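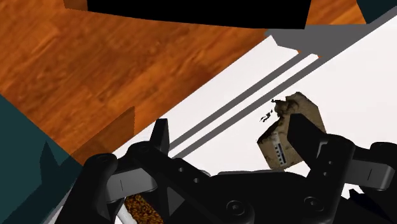

## 4. Setting up your Wimby worm bin

Now for the fun part! By the end of this section your bin will be standing where you want it, bedded down and ready for its first residents. Set aside an afternoon, although most of that is waiting for the coir to soak.

**Before you start**, check that you have done everything in Section 3 (legs on, tap fitted, tap tested with plain water). If the tap drips, give the inner nut another quarter turn by hand. Don't use a spanner, as the thread is plastic and strips easily.

### 4.1 Choosing a spot

1. Pick somewhere shaded and out of the wind. A north-facing wall is lovely, and so is a shed, a porch or a garage with a bit of air moving through it.
2. Make sure you can get a jug under the tap.
3. Check the ground is level from side to side, then tip the whole bin forward very slightly with the 2 mm shims under the back legs. It's a tiny slope but it makes a real difference to how well the sump drains.

> **Caution:** A full bin is heavy. Move it tray by tray, never in one piece, and never by the lid handles.

### 4.2 Making the bedding

4. Put the coir block in a bucket and pour on four litres of lukewarm water. Leave it until it has swollen and gone crumbly all the way through. Break up the middle with your fingers if it's being stubborn.
5. Tear up a good armful of plain cardboard – egg boxes are brilliant – and mix it into the coir.
6. Add a handful of garden soil for grit.
7. Squeeze a fistful. You want a drop or two of water and no more. Too wet? Add more card. Too dry? Flick some water over it and mix again.
8. Line the bottom tray with one sheet of damp newspaper and tip the bedding on top. Spread it loosely to the first moulded line and don't press it down.

*Note:* Glossy magazines and anything with sticky tape on it should go in the recycling instead.

### 4.3 Adding the worms

9. Open the worm pouch as soon as it arrives. They may look sleepy and a bit thin after the journey, and they plump up beautifully once they've had a drink.
10. Tip them gently onto the bedding and leave the lid off, with a light on, for half an hour. They'll dive down away from the brightness. (Children love this bit, and so do we.)
11. Lay the moisture mat over the top and close the lid.

Some worms will go wandering up the walls on the first couple of nights. Leave a lamp on near the bin and they'll settle.

### 4.4 The first 28 days

12. Feed nothing for the first three days.
13. After that, bury one small handful of chopped veg peelings in a corner. Wait until it's mostly gone before you offer more, and use a different corner each time.
14. Open the tap once a week and let any liquid run out.

> **Caution:** No meat, dairy, oily leftovers or citrus while the bin is young. A whole bag of orange peel can turn it sour overnight.

If you started in August or during any hot spell, lift the mat daily and check that the bedding is still damp. A frozen bottle of water laid on top cools things down wonderfully.

When the bottom tray is full to the second line, go on to Section 5, *Adding a tray*.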